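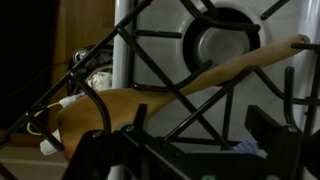
Clodatley Bell Ringers – Handbell Section

The Clodatley Handbell Section is an amateur handbell choir attached to the parish of Clodatley. It rehearses on Sunday after the late service, in the hall behind the church, and plays at Christmas, Easter, weddings by request and funerals by request of somebody other than the deceased. It is the junior partner of the tower ringers, a relationship the tower ringers mention more often than the handbell section does.

Origins

The section began as a winter arrangement. The tower is unheated, and in February the ringers took to practising their changes indoors on a borrowed octave of handbells. Change ringing has no melody in the usual sense. The bells are struck in a shifting order worked out in advance, and a method can run for a long while before returning to where it started. Several parishioners who had been listening through the wall asked whether the bells could also play a tune.

The tower ringers held that they could not, or at any rate should not. A breakaway group tried "Abide with Me" and got through most of it. The two bodies have shared a cupboard ever since.

Instruments

The section owns three octaves of bronze handbells known as the Lashari set, after the family that paid for it. Handbells are pitched instruments and each sounds a single note, so a three-octave set with all its sharps and flats needs a good many hands. Eleven ringers can manage it comfortably if the arrangement is kind. With fewer, the ringers in the middle of the table become very busy while those holding the lowest bells have time to reflect.

Bells are held with the mouth upward and rung with a forward circling motion of the arm. The clapper is hinged to move in one plane only, and beginners who forget this produce silence at the moment of greatest need. Notes are stopped by touching the rim of the bell to the shoulder. The section wears dark cotton gloves, since skin oils tarnish bronze, and the gloves are washed at home with results that can be heard about at length during rehearsal.

The lowest bell of the set, a C, is the heaviest and is called the Bishop. It spends a large part of any given piece lying on its side on the foam.

Repertoire

Most of the library consists of hymn tunes. The catalogue lists 215 items, of which 91 are settings for Christmas. The remainder cover the rest of the church year, with a thin patch during Lent, when the section is officially resting and unofficially relearning Easter.

The best-known piece in the library is the Nurnano Variations, written for the section by its first director, Shamim Bugti. It is a theme with three variations. The third calls for four-in-hand ringing, in which a player holds two bells in each hand and sounds them separately by turning the wrist. The composer did not play in the first performance, having had the foresight to conduct it.

Arrangements from outside are generally simplified before use. Pencilled notes in the copies run to several generations, and some contradict each other. The instruction "NOT YET" appears in the alto part of "Once in Royal David's City" in two different hands.

Direction

Bugti directed the section for its early years and set the practice, still observed, of counting a full silent bar before every piece. He was succeeded by Sidra Minhas, who had come to the section from the organ bench and had opinions about rests. Under Minhas the ringers moved from a semicircle to a single long table, and reading from individual copies replaced the large wall chart with coloured numbers. The chart survives and is brought out for school visits, where it remains more popular than anything else the section does.

Membership

No audition is required. New members need to be able to count to four and to go on doing so while other people are counting to four at a slightly different speed. Reading music is useful and is taught where missing, usually by colouring in one's own notes with a highlighter. Members of the tower band are eligible to join and occasionally do, giving as their reason the stairs.

Absence is a more serious matter in a handbell choir than in a sung one. A choir short of a tenor is merely quieter, whereas a handbell choir short of a player has lost its Fs and Gs, and every tune it plays will have holes in the same places.

Primach exchange

The section takes part in an exchange with the handbell choir at Primach, the two groups visiting by turns for a joint evensong. Primach rings five octaves and plays from memory. Relations are cordial. Joint pieces are chosen by the visiting side, and the host supplies the tables, whose height has been under discussion for as long as the exchange has existed.

See also

Change ringing
Clodatley parish choir
Hand chimes
Evensong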